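Why Do We Sort Things?

A page for younger readers, 6 and up. Grown-ups can help with the long words.

Think about your sock drawer. Go on. Is it pairs, or one big heap?

If it's pairs, somebody did some sorting. Sorting means putting things that are alike together. Sounds dull. But shops do it, libraries do it, your own brain does it all day long without asking you.

What is sorting, then?

You pick a rule. Then you follow it. That's the whole job.

The rule could be colour. All the red buttons here, all the blue ones there. Or size - big potatoes, small potatoes. Or shape, or what a thing is for. Forks are for eating and combs are for hair, so they live in diffrent places even though they both have prongs.

Same stuff, new rule, new piles. Try it with a handful of buttons. Sort by colour first. Mix them up. Now sort by the number of holes. A red button and a green button that were miles apart might end up in the same pile. Nothing about the buttons changed, only the rule.

Sorting at the shop

Picture a supermarket with no sorting. Milk next to the shampoo. One banana on every shelf. You would be in there till bedtime.

So shops put things in groups, and then in smaller groups inside those. Food first. Then fruit. Then apples. Then red apples and green apples. Groups inside groups. It's a bit like those dolls that fit inside each other.

Sorting at the library

Our little town library in Pralilow has 1,639 books for children. Quite a lot to look through if you only want the one about sharks! Story books go by the writer's last name, A to Z. Fact books go by subject, and every subject has a number. Find the number, find the sharks.

Sorting in nature

Scientists sort living things. Does it have a backbone? If yes, it could be a fish, a frog, a bird, a snake, or you. No backbone? Could be a worm or a beetle or a jellyfish. Then more questions. Feathers? If it's got feathers and it's alive today, it's a bird. Every time.

Sometimes it gets tricky. A bat flies but it's not a bird, it has fur and feeds its babies milk, so it goes with the mammals. Whales too. They look like big fish and they live in the sea, but mammals they are. People argued about whales for a very long time.

And then the platypus. Lays eggs, has fur, makes milk. Still a mammal. When the first ones were sent to Britain some people thought it was a joke, bits of different animals sewn together.

Sorting rubbish

Paper, glass, tins, food scraps. Old paper can be turned into new paper, but not if it's got baked beans all over it. That's why there are different bins. A magnet can help at the recycling centre - steel cans stick to it and drinks cans made of aluminium don't. Ask a grown-up if you can try a fridge magnet on a few clean tins at home. Watch out for sharp edges.

Colours are quick

Your eyes spot colour very fast, often before you've read a word or worked out a shape. So colour is handy for sorting. Coat pegs, folders, toothbrushes in a mug. A yellow box, a blue box and a pink box are easy to tell apart from across a room, even if they're all the same shape.
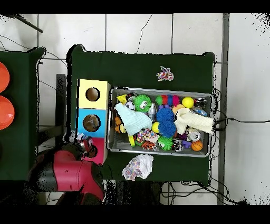 Pralilow Library - Children's Learning Team

Colour doesn't work for everybody though. Some people see reds and greens as nearly the same. It's called colour blindness and there's probably someone at your school who has it. So a good sorter adds a second clue, like a word or a picture or a pattern. Stripes for paper. Spots for glass. Now everyone can use it.

Have a go

You need: 12 small things from round the house (ask first!) and 3 bowls.

Choose a rule. Don't tell anyone.
Put your things in the bowls.
Ask someone to guess the rule.
Swap over.

Good rules to start with: what it's made of, does it roll, would it float. Harder rules: what letter does it start with, is it older than you.

What if something fits in two bowls? Like a spoon with a wooden handle and a metal end. Hmm. You could make a new bowl for mixed things. You could change the rule. Grown-up scientists have exactly the same problem and they do exactly the same things about it.

Words to know

Sort - put into groups
Rule - how you decide what goes where
Mammal - an animal that feeds its babies milk
Backbone - the row of bones down your back, have a feel
Aluminium - a light metal that magnets dont pick up

Words by Sofia Balaskas, July 2023. Next page: Why Do We Measure Things?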